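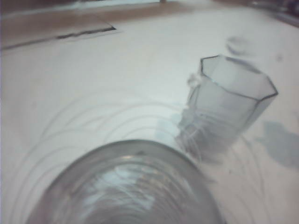
Slide 1: Faceted tumbler and round glass, white table

Right, hello everyone, can you hear me at the back? Good. Thanks to Lensa Yilma for asking me over to Tultetley, and for the tea.

So I'm talking about glasses. Ordinary drinking glasses, the sort you've got in the cupboard at home, and what I've learnt from years of buying them, washing them, chipping them and putting them back on the shelf in the wrong order. I ran the glass shelves at the Yimer tea rooms before I went out on my own, so most of this comes from there.

(Leave slide up while people settle.)

I want to start with the faceted one because it's my favourite. Look at the rim. Straight bits, meeting at proper corners. When I first brought that shape into the tea rooms, Gadisa Gebretsadik picked one up and said, "Where am I meant to drink from, the flat or the point?" The flat, Gadisa. Always the flat! Try the corner once and you'll have squash down your jumper.

But I love what flat sides do for your hand. You know which way round it is without looking. It doesn't spin in your fingers when you've got washing-up gloves on. And if you knock one over on a level table it tends to rock and stop, where a round one goes off on its travels. I lost two round tumblers off the same counter in one morning at Yimer, and I hadn't even opened the doors.

(Pause. Ask who has faceted glasses at home. Hands up.)

Now, clear glass on a white table. I know it's pretty. Every café magazine does it. But try clearing a table like that at four in the afternoon with the lamps on. You get the shine, you get the odd line where the rim is, and the rest of it you more or less have to guess at. The table shows straight through the sides. Zewditu Demissie did evenings with me and she used to feel her way along with the back of her hand, very slowly, and she hardly broke a thing. I went at it at full speed and broke plenty.

What helped us was cloth. Plain dark runners down the middle of the table, and glasses only ever go on the runner. Zewditu's idea, I should say so. Put a clear glass on navy cotton and the whole edge jumps out at you. We got ours from the market at Zosesel, 10 of them, and they're still going.

(If running late, skip to washing.)

Curved glass is a different animal. Anything round picks up the whole room. Windows, lamps, your own face if you lean in. You'll get a streak of light across the middle and think it's a smear, and you polish and polish and it's still there, and then you move your head and the streak moves too. So before you reach for the cloth, tilt the glass. If the mark slides about, leave it alone and go and sit down.

Washing. Flat-sided glasses, get into the inside corners with a bottle brush, a sponge just skates over them. Warm water, not boiling. Drain them on a rack with a bit of air underneath. Please don't stack them! Ada Longo stacked 8 of ours inside each other one December and we had to run two of them under the warm tap for ages to get them apart.

Storing: rims up, in my house. I know some of you are rims down people and Lụa Hoàng is going to argue with me in the questions, she did at Dadumville as well. A rim is the thinnest place on most glasses and I'd sooner rinse off a bit of dust.

(Get the box out from under the table. Pass the two chipped ones round LAST, and wrapped.)

Next slide please, Lensa. Chips, and how to find one with your fingernail.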